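Small Ports, Long Reach

Strategists love a big map, but spend a morning in Stasbridge and you start to love the small ones. The harbor has 15 berths, and in February alone 112 ships called there, flying flags from both sides of the strait.

Yayra Sarpong, who wrote her first book on the Skakberg corridor, can hardly sit still when the subject comes up. "People look at capitals," she tells me. "Look at the pilots, the fuel contracts, the ferry timetable!"

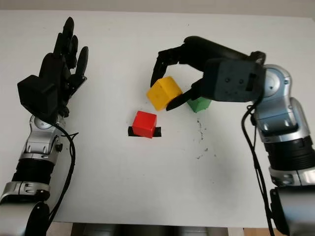

Her favorite case is the Flernia transit accord, a wonderfully dull text of 121 pages that gave two wary neighbors a shared set of rules for tugs and customs. Jonatan Blomqvist helped draft it, and he still carries a marked-up copy. He wants the next round to cover undersea cables, and talks are due to open in Skakberg after the summer.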